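Household Tasks Unit, Second Half of the Term

The Stallisen student robotics club has completed the second half of its household tasks unit, and I am recording the results on this blog as I did for the first half. Members who missed the June meetings may use this entry to catch up before the next session. Meetings continue to begin at 4:30 p.m.

The club worked in two groups. The first, under Līga Laur, was responsible for the recorded demonstrations from which our model learns. The second maintained the Kemppainen arm and ran the trials. At the close of the unit the first group had submitted 609 demonstrations, of which 234 passed review and were added to the training set. The remainder were set aside, most often on account of a missing label or a start position that did not match the task sheet. I had expected a better ratio. Līga has proposed that labels be entered at the time of recording, and I have approved the change.

Each task was assigned 10 trials on the arm. Wiping a flat surface went well. Folding a cloth did not, and the Dorkano gripper pads will need to be replaced before we attempt it again. The students have asked whether the softer pads sold by Lanero would fit the same mount. I have written to the supplier and am waiting for a reply.

I would like to comment on the written portion of the unit, which several members regarded as a formality. Every student was required to submit a task sheet stating the start position, the end position and the point at which each hand makes contact. The sheets from the younger members were, in general, more complete than those from the older ones. A sentence such as "move the tray" is of little use to the person who must label the recording afterward. Sheets of that kind were returned for revision, in two cases more than once.

The trial log also requires attention. Entries were made in two different formats, and I spent the better part of an evening putting them into one. A single form is now in the shared folder, and all earlier versions have been removed.

Two-handed tasks will occupy the club for the coming term. Our present labels were written for one hand and one object, and they must be extended before any new trials are scheduled. The bamboo trays will serve as the first case for the revised sheet: one tray rests on another, the left hand holds one rim and the right hand holds the opposite side, with each thumb on the inside. All members should bring a draft that describes both grips separately and names the upper and lower tray in the same way throughout. 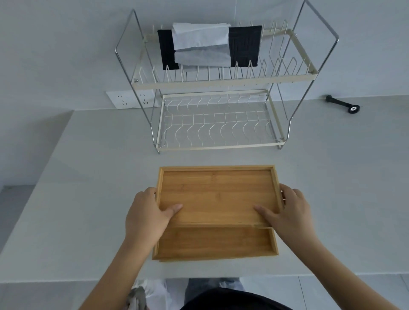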